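How does a robot know what to do?
Studora Explains: Computers and Code
Reading age 9 and up

Pick up a pencil. It probably took you less than a second, and you didn't have to think about it. Your eyes found the pencil, your brain worked out how far away it was, and your fingers closed on it and stopped before they snapped it.

A robot has to do all of those jobs too. It has motors in place of muscles and cameras in place of eyes, but motors and cameras can't decide anything. The deciding is done by software, the set of instructions that runs on the robot's computer. This page is about that software. The robot we will follow is an arm that picks up soft things, such as bread rolls, from a table. The software that runs it is called Rornis.

Step one: looking

A camera near the robot's hand takes pictures over and over again, many times each second. To a computer, a picture is a very long list of numbers. Each number says how bright one tiny dot is, and what colour. There is no word "bread" anywhere in the list.

The first part of Rornis has to turn the numbers into something useful. People who build robots call this part perception. It looks for groups of dots that belong together. A patch of orange and yellow dots with a curved edge might be a roll. A pale ring might be the rim of a plate. A wide area of green with nothing changing in it is probably the table.

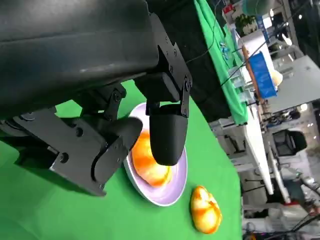 The program learned to do this from examples. Before it was ever used on the arm, it was shown 3000 pictures in which people had already drawn a line round each object and typed in its name. At first its guesses were very bad. Each time it was wrong, the numbers inside the program were changed a little, and the next guess was slightly better. After all the pictures had been used many times, most of the guesses were right.

It still makes mistakes. If half of a roll is hidden behind the robot's own finger, the program may decide that the roll is smaller than it really is. If two rolls are touching, it may think they are one long roll. So perception gives two answers for every object. One is what it thinks the object is, and the other is how sure it is. If it is not very sure, the arm can move a little and look again from another side.

Step two: where is it?

Knowing that there is a roll is no help unless you also know where it is. The software gives every place on the table an address made of three numbers: how far along, how far back and how high up. It works a bit like the squares on a map, with height added.

The camera doesn't stay still, because it moves when the arm moves. If the arm tilts, everything in the picture tilts too, even though the table has not moved at all. Rornis has to undo that tilt. It knows the angle of every joint in the arm, so it can work out where the camera is and which way it is pointing. Then it can turn "near the bottom of the picture" into a real place on the table.

Try this: hold a cardboard tube to one eye and close the other. Tip your head to one side. The room seems to tip, but you know it hasn't. Your brain is doing the same sum.

Step three: making a plan

Next comes planning. The arm is in one place and the roll is in another, and there are thousands of ways to get from the first to the second. Some of them would knock the plate off the table. Some would bend the arm further than it can go.

The planner tries out paths inside the computer before the arm moves at all. It keeps a simple model of the table and the things on it, made of plain shapes such as boxes and balls. For each path it asks: would any part of the arm bump into any of these shapes? If the answer is yes, the path is thrown away. On one test the planner threw away 43 paths before it found one it could use.

It also has to choose where to put the fingers. A roll is wider than it is tall, so the fingers could come from the sides or from above and below. The planner gives each choice a score. It takes points off if a finger would have to push through the table, or if the roll would be likely to slip out.

Step four: moving gently

Now the arm can go. The part of the software in charge of this is called control. Control takes the plan and chops it into tiny steps, then tells each motor how far to turn for each step.

Motors are never perfect. One might turn a little too far, and another might be a little slow. So after every step, control checks where the arm has got to and compares that with where it should be. If there is a difference, it puts it right in the next step. This goes round and round: move, check, fix, move, check, fix. It is called a feedback loop, and you use one when you walk along a line painted on the playground. 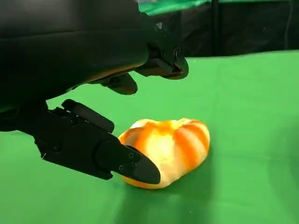 Soft things are harder than hard ones. A wooden block stays the same shape when you touch it. Something squashy changes shape, so the model in the computer is slightly wrong as soon as a finger presses on it. It can also roll away if one finger gets there before the other.

Rornis deals with this by slowing down near the end. When the fingers are close to the object, they move in very small steps. The software watches how hard each motor is working. If a motor suddenly has to work harder, a finger has probably touched something, and the software can decide whether to keep closing, stop or back off.

Step five: did it work?

The last step is easy to forget. The robot has to find out if it has really picked the thing up. It can check how far the fingers have closed. If they have closed all the way, there is nothing between them. It can also take another picture and see whether the object is still on the table.

If the grasp has failed, the software goes back to step one. It does not use its old plan again, as the object may have moved.

Keeping a diary

While all this is going on, another program called Irden writes everything down. It saves the pictures, the plans and what every motor did, along with the time. This is called a log. Each try gets its own number, so if something went wrong on try 1234, the programmers can open that try and go through it slowly. They might find that perception was fooled by a shiny patch, or that the plan was good but one motor was late.

Then they change the code and test it again. Programmers call this debugging.

Be the robot

You need two people, a table, a bread roll or a rolled-up pair of socks, and a scarf.

One person is the robot and wears the scarf as a blindfold. The other is the software. The software may only use these orders: left, right, forward, back, up, down, open, close, stop. That makes 9 orders. The robot must do exactly what it is told and nothing else.

Try to pick up the socks and put them down in a new place. Then swap over. If it goes wrong, work out which order caused the trouble and try again with a better list.

To make it harder, write down all the orders before you start and don't change any of them. The robot now has a plan but no feedback loop.

Words to know

Software: the instructions that run on a computer.
Perception: working out what is in a picture and where it is.
Planning: choosing what to do before doing it.
Control: making the motors follow the plan.
Feedback loop: checking what happened and using it to put the next step right.
Log: a record of what a program did and when.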